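2월 소식: 양팔 작업대 2호기 구매 계획

루미팀 장비 예산 배정이 지난달 말에 확정되었습니다. 올해 조작 실험실에 배정된 금액은 2,000만 원이고, 작년에 쓰고 남은 돈은 이월되지 않습니다. 이 금액 안에서 양팔 작업대를 한 대 더 꾸리는 것이 목표입니다. 아래에 지금까지 정한 것과 아직 정하지 못한 것을 적습니다. 의견이 있는 분은 이달 안에 장비 담당 골람레자 아사디(Gholamreza Asadi)에게 알려 주십시오.

왜 한 대가 더 필요한가

현재 작업대는 한 대뿐이고 네 개 과제가 나누어 씁니다. 오전에는 Ki 과제가 구멍 난 블록과 끈을 다루는 끼우기 작업을 하고, 오후에는 나머지 세 과제가 돌아가며 씁니다. 과제가 바뀔 때마다 물건을 치우고 다시 놓고 카메라 위치를 확인해야 합니다. 작년 하반기 예약표를 보면 작업대 예약 시간은 모두 1,422시간이었고, 그중 68시간이 교체와 재설정에 들어갔습니다. 예약을 잡지 못해 다음 주로 넘긴 실험은 이 숫자에 들어 있지 않습니다.

끼우기 작업은 두 팔이 함께 있어야 합니다. 한쪽이 블록을 잡고 다른 쪽이 뾰족한 막대를 구멍 쪽으로 가져갑니다. 한 팔로 하고 블록을 바이스에 고정하는 방안도 검토했지만, 블록의 방향을 바꿔 가며 해야 하는 과제에는 맞지 않아 제외했습니다.

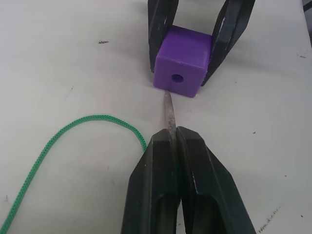

손가락 부품은 소모품으로 따로 잡습니다. 작년 예산에서는 손가락을 본체 가격에 포함된 것으로 보고 교체 비용을 넣지 않았는데, 가을에 한 벌을 급하게 주문하면서 다른 항목에서 돈을 옮겨야 했습니다. 올해는 손가락 네 벌을 처음부터 소모품 항목에 올립니다. 검은색 기본형을 그대로 쓰고, 끝이 얇은 손가락은 한 벌만 시험용으로 사서 2호기에 달아 봅니다. 손가락 안쪽에 붙이는 미끄럼 방지 패드는 과제별로 구매하지 말고 공용으로 신청하십시오.

견적 현황

업체 두 곳에서 견적을 받았습니다.

덤럼로우(Dumumlow)는 팔 두 개와 그리퍼, 제어 장치, 설치를 묶어서 제안했습니다. 현재 쓰는 그리퍼 장착 블록을 그대로 쓸 수 있고 배선도 지금과 같습니다. 납기가 길고, 손목 카메라는 포함되어 있지 않습니다.

리크턴(Lirkton)은 품목별로 나누어 제안했습니다. 팔 가격은 더 낮지만 장착 블록을 새로 깎아야 하고 설치는 우리가 직접 해야 합니다. 예비 부품을 소량으로 주문할 수 있다는 점은 좋습니다.

두 견적 모두 배송비를 별도로 적어 왔기 때문에 총액을 바로 비교하기는 어렵습니다. 같은 양식으로 다시 요청해 두었고, 답이 오면 공용 폴더에 올리겠습니다. 제어 소프트웨어는 어느 쪽을 골라도 지금 쓰는 틴더스(Tindus)를 유지합니다.

작업대와 공간

팔보다 먼저 정해야 하는 것이 책상입니다. 지금은 책상 두 개를 앞뒤로 붙여 쓰고 있습니다. 앞 책상은 팔이 움직이는 자리이고, 뒤 책상에는 서랍장, 과자 봉지, 구슬 같은 실험용 물건을 늘어놓습니다. 물건을 가까이 두면 다음 작업으로 넘어가기는 빠르지만, 뒤 책상이 차 있으면 노트북을 둘 자리가 좁아집니다. 2호기는 뒤 책상 대신 옆에 선반을 세우고, 노트북은 바퀴 달린 받침대에 올리는 것으로 그려 보았습니다. 선반은 창고에 있는 것을 쓰므로 비용이 들지 않습니다.

책상 상판은 밝은색 무광으로 합니다. 광택이 있는 상판은 조명이 비쳐서 카메라 설정을 다시 해야 합니다. 커튼은 지금과 같은 흰색으로 한 벌 더 주문합니다.

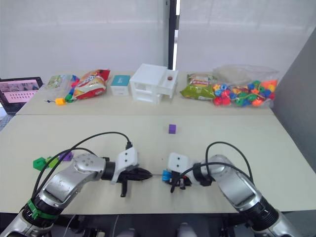

예산 배분안

본체와 설치에 대부분을 쓰고, 나머지를 카메라, 소모품, 책상과 커튼 순서로 배정합니다. 블록과 구슬 같은 물건은 금액이 작아서 과제비로 처리합니다. 예비비를 남겨 두지 않으면 작년처럼 중간에 항목을 옮기게 되므로, 소액이라도 예비비 줄을 따로 만들었습니다. 카메라를 새로 사지 않고 1호기의 예비 카메라를 돌려 쓰자는 의견도 있었습니다. 이 경우 1호기 카메라가 고장 나면 두 대가 같이 멈출 수 있어서 아직 결론을 내지 않았습니다.

각 과제에서 알려 주실 것

- 올해 양팔 작업대가 필요한 기간과 하루 사용 시간
- 손가락 종류를 바꿔야 하는 작업이 있는지 여부
- 선반에 상시로 두어야 하는 물건 목록

발주는 수정 견적이 도착한 다음에 진행합니다. 설치하는 동안 1호기는 계속 쓸 수 있지만 전기 공사가 있는 날은 오후 2시부터 실험실 전원이 내려갑니다. 날짜는 정해지면 예약표에 표시하겠습니다.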